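The Puleck Heritage Trust opens its new school program on Tuesday, together with the Relach town library and the Bhattacharjee Foundation. In the program, 1,395 pupils from 19 schools will learn about local crafts, songs and old buildings – all free of charge for families. 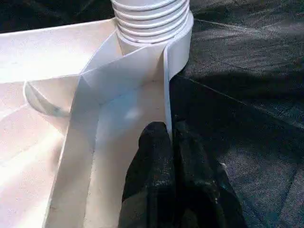
Can schools outside Relach take part?

Schools from the Clurance district may also apply until the end of April, and 30 places are kept for them.

Teachers receive a booklet with 42 lessons, prepared by the library. Interested schools are kindly asked to write to the Trust's education office in Puleck.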